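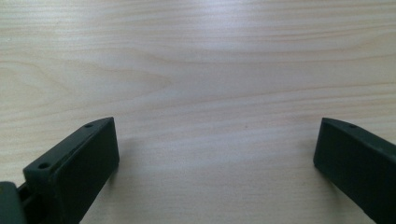
I've been meaning to write up my table tips for ages, so here goes. For anyone new, I spend my working hours recording household jobs with hand-held grippers so a learning system has something to copy. I started in February at Galtley, knew nothing, and made every mistake going. Most of what helped me came out of ordinary housekeeping, so it should be handy if you're just getting into this too.

First up, wipe the table before every block. I use a barely damp microfibre cloth and then a dry one, always along the grain. Skip the spray polish! I tried it once for the lemon smell and spent the next morning getting the shine back off.

While we're on shine, have a look at a few seconds of footage from the gripper cameras before you commit to a whole morning. Overhead lights bounce off a sealed top something shocking, and what looks fine to you standing up can be a big white patch from down low. I shift the table a hand's width or turn one light off and check again.

Now, laundry. Cloths are my favourite job and also the one that drives me up the wall. My first batch was useless because I'd smooth the cloth out and put it back in nearly the same spot every time (tidy habits die hard). The learner wants variety, so these days I pick the cloth up by a random bit, give it a scrunch and drop it from elbow height. Wherever it lands, that's the start. No fixing the corners!

Nelu Cozma taught me to keep my gripper hands slow and boring. Close on the cloth, wait a beat, then lift. If you snatch at it you get a lovely quick recording and a model that snatches. 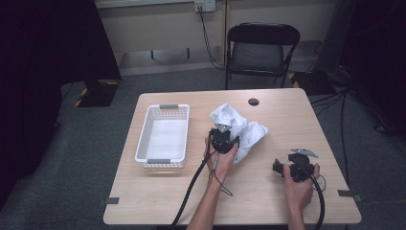 Baskets next. I like a plain plastic one with straight sides, and I put it on the table before I start so that I'm not fiddling with it halfway through a take. Move it between takes, though – a bit left, a bit forward, turned the other way now and then. Our set called Prusotard ended up with 300 takes where the basket never budged, and the model was perfect until somebody nudged it. Then it put everything down beside the basket, very confidently.

Cables deserve their own paragraph. Before each take I do a little stretch to the far corner of the table with both hands, and if anything tugs, I sort it out then. Let the leads fall toward you and keep the slack off the work area. A lead that drags over a cloth will move it, and you won't notice until you're watching it back with your cuppa.

Roll your sleeves up, too. Loose cuffs get into everything.

And keep your fumbles. If I drop the cloth and pick it up again neatly, I save it and label it as a recovery. Sebastian Dobre sorts the labels at our end and he'd rather have those than another dozen flawless ones. What he doesn't want is me stopping dead and muttering, so if I lose my place I bin the take.

For pacing, I do 18 takes, put the grippers down and shake my hands out for 3 minutes. The whole cloth set was 2,000 takes and my wrists would never have made it otherwise. Saturday mornings are my best time for it, before lunch makes me sloppy.

Next time I'll do cutlery, which has a whole different set of headaches. If you've got a good trick for stopping teaspoons from sliding about, please pop it in the comments!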